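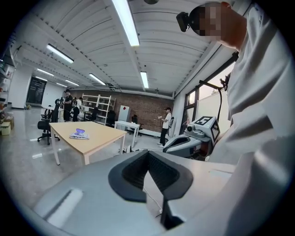
Marker cube pose jumps when the gripper rotates

Fanni Dudás
Calibration and tracking, 16 replies

I am working on the tracking software for our hand-held grippers. Each has a white cube with square markers on top, and the operator wears a head camera. I detect the markers, solve a pose for each one, and take the gripper pose from the marker with the largest area in the image.

It works while one face points at the camera. When the operator turns a wrist and a second face comes up, the pose jumps by a centimeter or more and sometimes tilts the wrong way for a few frames. In my last recording of 2031 frames, some 3 percent had a jump I could find with a simple speed check. Smoothing hides it but adds lag, and then the finger closing no longer lines up with the hand position.

I have already redone the camera intrinsics twice. Is this a calibration problem or am I solving it wrong? The object we are picking up is small and thin, so a centimeter matters.
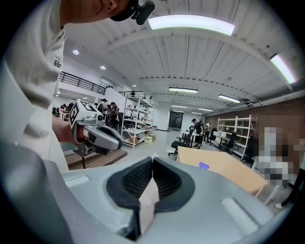 Page 2 of 3

Puredetti

Had the same thing. Put a Kalman filter on it and turn up the measurement noise. Fixed it for me, more or less.

Lunberg

The filter will give you the lag you already complained about, so leave that for the end.

You are solving each marker alone, and a single flat square seen from far away has two poses that fit almost equally well. That is your wrong tilt. The jump in position is a separate thing – your faces are probably not exactly where the cube drawing says they are. Stickers go on a little crooked.

What I would do:

Collect all corners from every face you can see and run one solve against a model of the whole cube. With two faces in view the tilt problem mostly goes away.

Measure the real face positions. Record the cube turning slowly close to the camera and optimize the face transforms together with the poses. Do it for each cube separately, left and right.

When only one face is visible, keep both solutions and take the one closer to the previous frame. If the reprojection error is bad for both, drop the frame.

Use the fisheye model if your lens is wide. The ordinary one goes wrong toward the sides.
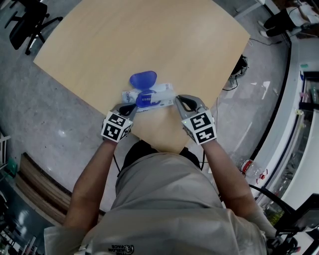

Two-handed hold on a packet of wipes, two faces showing on each cube.

Makatmont

Agree with Lunberg. Also check your marker IDs. We had the same ID printed on both cubes once and the left hand kept swapping with the right.

Fanni Dudás

IDs are all different, I checked. The joint solve is in and the tilting is gone. Still a small step between faces, so I will do the face calibration next and post the numbers.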